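Pirihi Home Furnishing Reuse Scheme
Progress report to the Plorkomel Fund, second period
Prepared by Rochelle Donnelly, scheme manager

1. Where we are

The scheme is now past the halfway point of the grant. We collect unwanted furniture and soft furnishings from households in the Pirihi area, check and repair them, and pass them on to people moving into unfurnished tenancies. The grant pays for the van lease, one full-time post, one part-time post and most of the rent on the workshop.

In this period we furnished 74 homes in full or in part. The target in the grant agreement was 70. Of those homes, 51 were referred by the two housing offices and the rest came through the advice centre, the health visitors or people getting in touch with us directly. We had expected more direct enquiries than we got. The phone line was only staffed in the mornings until April, and we think some callers gave up. It is now staffed until 4 pm.

2. Collections and deliveries

The van has been reliable apart from one week when the tail lift failed. Ivance, who lease it to us, sent a replacement after two days, but the replacement had no lift and we put off all wardrobes and large sofas until ours came back. Every household affected got its delivery in the end, the last of them nine days late.

We changed the collection rounds in March. We used to cross the town several times a day to suit donors. Each half of the town now has its own collection days, and donors are offered the next one. A few people have taken their items elsewhere as a result, mostly those clearing a house against a deadline. Fuel spending is down and the crew are getting back before the workshop closes, so items are booked in the same day and not left in the van overnight.

Flats above the second floor without a lift remain a problem. We have agreed with the housing offices that the referral form will ask about stairs and parking. Until the new form is in use, Ashton Tawhiri rings each household the day before delivery.

3. Checking and repair

All upholstered items are checked for a fire safety label before they are accepted. This is still the most common ground for turning something down, and it is an awkward conversation to have on someone's doorstep. We have rewritten the donor leaflet so that the label is mentioned on the front, with a drawing showing where to look for it. Refusals at the door have fallen since the leaflet went out with the council tax letters.

Armchairs are the item we are asked for most and the one we are slowest to turn round. A dining table can be cleaned, tightened and back on the floor in an hour. A chair may need new webbing, a seat cushion restuffed or a back panel restitched, and we have one person who can do that work to a good standard. Sending chairs out to Skuda for re-covering worked well in the first period but their prices went up in January, and we now use them only for pieces that would otherwise be scrapped.

Loose cushions used to be bagged up and offered separately. Most were never chosen. From February we have matched them to chairs by hand and sent them out together, which has cleared most of a shelving bay and seems to be liked. Tenants have told us that a chair with a cushion feels more like something picked for them. 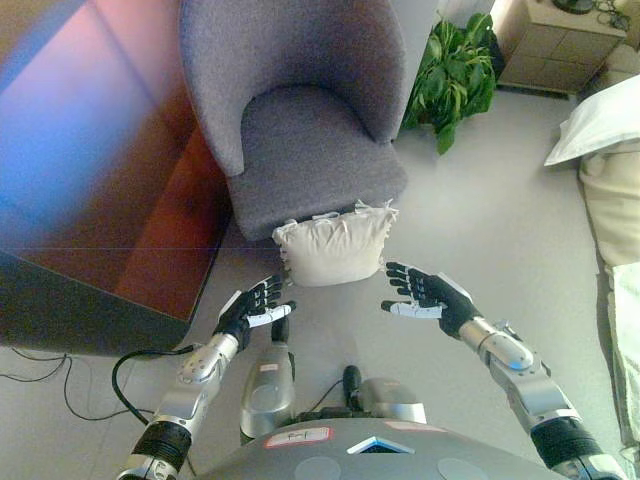
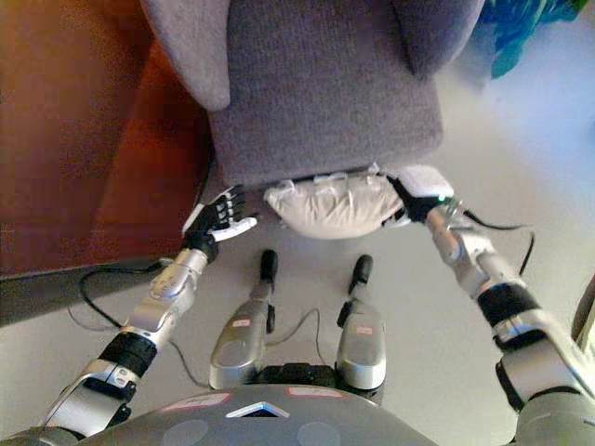
Grey armchair with its pale cushion, both pictures.

4. Training

The grant agreement includes a short course in basic furniture repair for local people out of work. We ran it twice. The first group was small and everyone finished. The second was larger, and three people left before the end - two for jobs and one for health reasons. We have offered the third a place on the autumn course.

Ashton has rewritten the session on glues and joints, which had too much talking in it. Learners now start with a broken dining chair on the first morning and take it apart before anything is explained. Feedback forms were better for the second group, though several people asked for more time on upholstery. We cannot offer that with the present staffing.

5. Spending

Spending is within budget overall. Two lines are worth noting.

Workshop rent is as forecast, but the service charge has gone up and we were not told in advance. We have queried it with the landlord and set aside enough to pay it in full if we have to.

Materials are underspent. Part of this is the drop in work sent to Skuda, and part is a donation of foam and wadding from a closing-down sale. We would like to move the underspend into wages to pay for one extra day a week of upholstery work until the end of the grant. A separate request is attached with the figures.

6. Difficulties

Storage is tight. Donations rise in spring and referrals do not, so by May the back store was full and we stopped taking beds for a fortnight. We have looked at a second unit on the same estate. The rent is fair but the unit has no heating, and mattresses and sofas could not be kept there over the winter. It may do for tables and bookcases.

The part-time driver's post was vacant for six weeks. It is now filled.

7. Next period

We plan to:

bring the new referral form into use with both housing offices

run the third repair course, starting in September

decide on the second storage unit

visit a sample of homes furnished last year to see which items have lasted

We would welcome a visit from the Fund at any point. The workshop is busiest in the mornings, and deliveries are usually loaded by 9.30 am.

Rochelle Donnelly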